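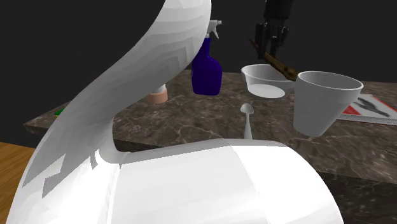 Dark marble countertop with lighter veining, computer rendering.

Week 5: Stone in the Home Kitchen

Okay, so last time I got carried away with granite and we never made it to marble, which is a shame, because it's my favorite! Let's fix that.

Marble starts out as limestone. Bury it, heat it, squeeze it, and the calcite grains regrow into a tight, interlocking mass. The veins come from the other stuff that was in there (clay, iron, sometimes graphite) or from cracks that filled up later with fresh calcite. When clients tell me they want "clean" marble with lots of drama in it, I have to explain that the drama is the dirt.

Calcite reacts with acid. Lemon juice, vinegar, wine, tomato sauce, all of them will eat a little of the polish and leave a dull spot. We call that etching, and please don't write "stain" on the quiz when you mean "etch." A stain is something soaking in. An etch is surface gone. Sealer helps with the first and does pretty much nothing for the second.

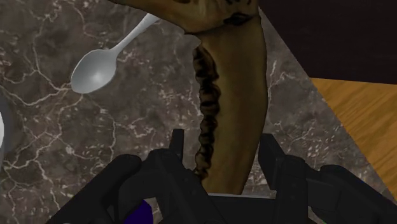
Hardness next. Calcite is a 3 on the Mohs scale and quartz is a 7, so grit on a marble counter is bad news. Abelardo Correa ran the shop at Sandhu when I was learning, and he made us wipe down every slab twice before anybody set a tool on it. I still do it at home, and my family thinks I'm nuts.

Polished or honed? I go honed for kitchens, since etches show less on a matte finish. Talha Rajput will argue the other side when he visits in February, so come with questions!

For next class: read chapter 2 and bring in a scrap of any stone you can find. Tillow Yard lets students dig through the offcut bin for free, just ask at the desk first.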